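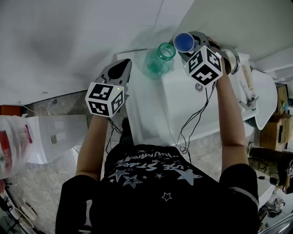 Fig. 1. Blue cup, white rim, tilted over the white table. Cup handling, position A.

May, started 9:40

Continuing the cup work for the Tostholm table layout. The question for today is where the cups should stand at the start of a pour-and-return cycle, and whether the white tabletop can stay or has to be swapped for the gray one from the Fosach room.

Cups: blue plastic with a white rim, from the Flemeck order. Order sheet says 407 ml to the brim. I filled one by weight on the bench scale and got close enough to that to stop worrying. Fill line for the trials is set well below the brim, marked on the inside with a wax pencil. The wax comes off on the sponge, so it has to be redrawn after washing. Hammad suggests a scratch mark instead. I would like to keep at least a few cups unmarked, so wax for now.

Table: 1265 mm on the long side, measured along the front edge. The drawing in the Oksanen folder gives a different figure. The drawing is older than the table and should be corrected or thrown out. Fabrice has the original file.

Position A is forward of center, a comfortable reach with the arm nearly straight. Tilting the cup to the left from there works if the pour target is placed first and the cup second. With the order reversed, the wrist ends up over the target and has to come back around. Wrote the order on the strip of tape along the wall side.

Position B is one hand width closer to the body. Easier on the shoulder, worse for seeing into the cup. The inside is dark blue and the water surface is hard to judge against it from a steep angle. At A the rim line gives a usable reference - the white edge shows up well as soon as the cup leans. At B I was guessing.

Dry cycles first, then water. Two spills, both at B, both on the return stroke when the cup was set down before it was fully upright. The base is narrow compared to the rim and it rocks if it lands on its edge. Nothing reached the power strip. Towels are now kept on the shelf and not under the table, where they had picked up a lot of dust.

11:15

Tried a rubber mat under the cup. It stops the sliding but makes the rocking worse, as the edge catches and the cup tips over the contact point. Took the mat away again. A thin cork sheet might be a compromise. There should be some left over from the shelf lining in the Fosach room, otherwise order it with the next Flemeck batch.

White tabletop: keep. Water is difficult to see on it, but glare from the ceiling lights was less of a problem than I noted last time. Wiping down between runs has to be done by feel as much as by eye. The gray top would show drops better and hide the rim of the cup, and I care more about the rim.

Washing: the cups stack, but they stick together if stacked wet. Had to run warm water over the outside to separate a pair. Stand them upside down on the rack and stack only when dry.

13:30

Repeated A with 2 fill levels, lower one first. No spills at either. The higher level needs a slower start to the tilt, the lower one can be poured at any speed I would normally use at a kitchen counter. Fabrice did the last runs and found A slightly too far forward for him. He is taller than I am, so it may be the stool and not the reach. Check stool height before moving the tape.

Open points:
- correct table length in the Oksanen drawing (Fabrice)
- cork sheet, one piece, trim to the cup base
- scratch mark or wax, decide with Hammad
- repeat A from the lower stool
- position B dropped unless someone wants it back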